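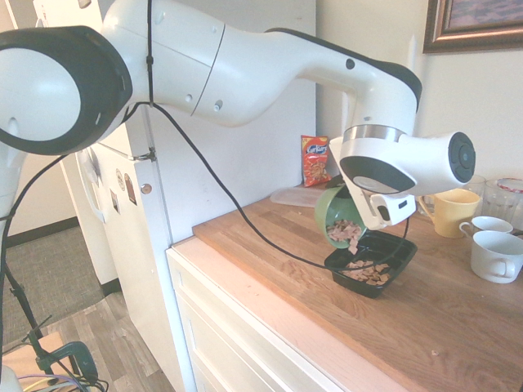
Where is the old Girnby recording studio reopening?
In the same building it left, on the hill road above Dadcombe, with its original live room put back the way the players remember it.

Girnby Sound opens its doors again on Saturday, July 11, 2026, and if you care at all about records made by people playing together in one room, this is wonderful news! The studio went quiet when its last owners moved out, and for years the only way to hear that big, bright drum sound was to dig out the old albums. Now the room is back, and bands are already booking it.

The new owners are Oisín Brophy, a sound engineer who grew up in Dadcombe, and Vlastimil Kováčik, a piano tuner who did most of his early work at the studio. They bought the place in May of last year and started with the live room, where a dropped ceiling had been put in to make offices. Down it came. Behind the plaster they found the old slatted walls, still sound except for a stretch near the loading door.

"I clapped my hands once and there it was," Brophy said. "That echo is on half the records I own. I'd know it anywhere."

The control room mixes old and new. The tape machine has been rebuilt and runs alongside a computer setup, so a band can cut the basic tracks to tape and finish the rest at home if money is short. Kováčik has restrung the studio's grand piano (a job that took him all winter) and tuned it a touch on the bright side, as it always was.

A big part of the fun has been the tape store. The shelves held 671 reels when the pair got the keys, and 562 of them have now been copied. Among them are 3 full sessions by the Rirnico Quartet that never came out, including a long, slow take of "Ibarra" with a trumpet solo fans have only heard on a poor radio recording. Keith Hapeta, who played bass on those dates, came in to listen and ended up staying until past midnight, naming the players on one unlabeled reel after another.

The quartet sessions will be released on vinyl and as a download later this year. Fergal Ó Conaill is doing the mastering, and he is leaving in the count-ins and the talk between takes, which should please anyone who loves hearing how a session ran.

Opening day starts at noon with a walk through the building, followed by an evening set in the live room from singer Brendan Mac Carthaigh and his band. There is space for 80 people, and the whole set will be cut straight to tape. Tickets are on sale at the Dadcombe record shop and at the studio door. The first paying session, a brass band from down the valley, loads in the following Monday morning.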